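Shared laundry trial to test lower spin speeds and fibre filters

Teshome Housing, November 1, 2025

A trial of revised wash settings and external fibre filters has begun in the shared laundries run by Teshome Housing. It covers 40 machines, all of them top loaders, and will be followed by a decision on whether to change the standard settings across the rest of the stock.

The work was prompted by a review of drainage faults carried out in October. Call-outs for slow or blocked waste pipes had risen in the older blocks, where several machines discharge into a single stack. In most of the cases examined, the blockage was a mat of textile fibre bound with undissolved detergent and fabric softener. Hair and grit were present in small amounts. The pipework itself was sound in all but a few of the blocks.

Two changes are being tested together. The first is a lower final spin. Machines in the trial group will finish at 800 revolutions per minute on the cotton programme, where they previously ran to the maximum allowed by the control board. Residents can still select a slower spin by hand but cannot raise it above the new limit. The second is a filter housing fitted between the machine's drain hose and the standpipe, supplied by Trenis. The housing holds a removable mesh cartridge with an opening of 125 microns and has a bypass valve that opens if the cartridge is full, so that a neglected filter does not stop the machine from draining.

A finer mesh was considered and set aside. Bench tests by Doster, the contractor that maintains the machines, showed that finer cartridges caught more fibre but clogged after a handful of loads, particularly where towels and fleece were washed. With the coarser mesh, the cartridge could be left in place for a full week under normal use - the same interval as the existing cleaning round.
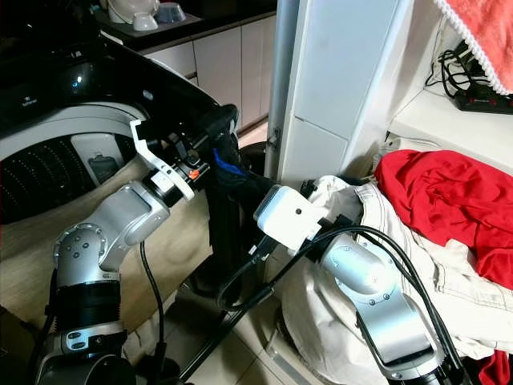 Sharada Krishnan asked whether clothes would come out wetter and so need longer in the dryer, which residents pay for by the minute. The drying charge will be reduced in the trial laundries for as long as the lower limit is in force, and meter readings will be taken from the dryers so that any increase in energy use can be set against the saving on drainage repairs. According to Doster's tests, a mixed cotton load spun at the new limit held more water than before, and drying time rose accordingly. The effect on synthetics was small.

Noise is a secondary reason for the change. Complaints about vibration are concentrated in laundries placed on upper floors, where the slab is thinner and machines stand close to a party wall. A lower final spin reduces the force passed into the floor when a load is unevenly spread. Rubber mats were tried in two of these rooms last year with mixed results, and they have been taken out again so that the readings are not affected by them.

Agata Fabbri, who is in charge of the trial, said the two measures had been combined for practical reasons and that this would make the results harder to separate. "We will have a group with filters and the old spin speed as a check," she said. "It is a smaller group than I would like, but it should show whether the filter is doing most of the work."

Detergent is the third factor. Notices have gone up in the trial laundries giving the recommended dose for the local water, which is moderately soft. The doses printed on packets often assume harder water, and excess powder was found in the drain samples from nearly every block. Residents are asked to use liquid detergent for washes at 30 degrees and below, and to leave out fabric softener for towels. No products are banned.

Cartridges will be changed by the cleaning contractor, Malasov. Used cartridges are to be dried, weighed and emptied into general waste. Rinsing them in a sink is not permitted, as it returns the fibre to the drain. Weights will be logged for each machine and the figures published with the final report.

The supply contract with Trenis provides for 200 cartridges, including spares. Each can be reused until the mesh tears or the seal hardens. The cost per machine has not been released, although Fabbri described it as lower than that of a single call-out to clear a stack.

Bastien Langlois, who represents residents in the northern blocks, welcomed the reduction in drying charges but said the trial should also record how often machines stop with a drainage error. At present these faults are logged only when a resident reports them. Doster has agreed to download the fault history from the control boards at each service visit.

Residents who find water around a filter housing should switch the machine off at the wall, leave the lid closed and call the repairs line. The housings should not be opened between cleaning rounds. Laundry opening hours and the booking system are unchanged.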